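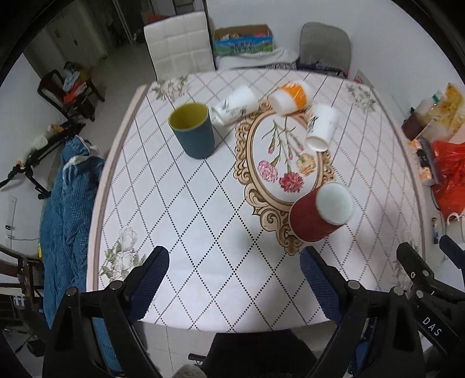
1/ Nach jedem Fest dieselbe archäologische Frage: Wie viele Kulturen haben auf dieser Tischdecke gesiedelt, und warum hatte jede ihren eigenen Pappbecher?

2/ Zur Lage: kleiner Umtrunk bei uns im Hinterhaus in der Au, 34 Gäste, 86 Becher. Ich hatte Filzstifte hingelegt, damit man seinen Namen draufschreibt. Die Filzstifte sind jetzt weg. Namen: keine.

3/ Die Becher stammen aus vier Packungen verschiedener Jahrgänge, daher der Stilmix. Bambusdruck und Knallorange auf einem Tisch. Die Innenarchitektur möge kurz wegsehen.

4/ Mein Liebling ist der mattblaue, innen olivgelb. Eine Farbkombination wie ein Badezimmer, für das man im Exposé das Wort »Charakter« benutzt. Rest einer Packung von Lollia, im Januar reduziert. Man ahnt, weshalb.

5/ Die Decke gehört zum Haus, seit es das Haus gibt, glaube ich. Rautengitter, Nelken in Rosa, Rot und Gelborange, drumherum ein goldbrauner Zierrahmen mit Schnörkeln, in dem man auch einen Habsburger unterbringen könnte.

6/ Wer auf der falschen Seite sitzt, hat den Strauß den ganzen Abend kopfüber vor sich. Ich sitze seit Jahren auf der falschen Seite. Ich kenne Nelken im Grunde nur von unten.

7/ Aufräumregel, an die sich außer mir keiner hält: Erst schauen, ob was drin ist. Dann stapeln. Wer erst stapelt, hat den Rest vom Holundersaft im Ärmel. Fragt meinen Ärmel.

8/ Und bitte nicht verschiedene Größen ineinander. Der rote passt in den weißen genau einmal und danach nie wieder hinaus. Ich habe hier zwei Becher, die inzwischen als Paar gemeldet sind.

9/ Jemand schreibt mir gerade, man könne die doch ausspülen und noch mal nehmen. Kann man. Ich habe es letztes Jahr probiert. Ein Pappbecher hat nach der Spüle die Konsistenz einer Behördenauskunft.

10/ Die Alternative wären die Mehrwegbecher von Dekar, die seit dem Sommer im Keller stehen. Karton ist beschriftet mit »Zodard, Verlängerungskabel«. Im Karton mit der Aufschrift »Becher« liegt, ihr ahnt es, Lametta.

11/ Zwischenstand 15. Oktober 2026, kurz vor Mitternacht: 2 Müllsäcke voll, Tisch fast frei. Ein Becher liegt jedes Mal wieder da, wenn ich mich umdrehe. Ich vermute Nachwuchs.

12/ Die Decke kommt jetzt bei 60 Grad in die Maschine. Auf dem Etikett stand mal was dazu, aber das Etikett ist seit der dritten Wäsche ein weißes Rechteck ohne Meinung.

13/ Nachtrag, weil gefragt wurde: Nein, ich verleihe sie nicht. Ja, auch nicht für die Taufe. Die Filzstifte nehme ich aber gern zurück, Briefkasten hinten links.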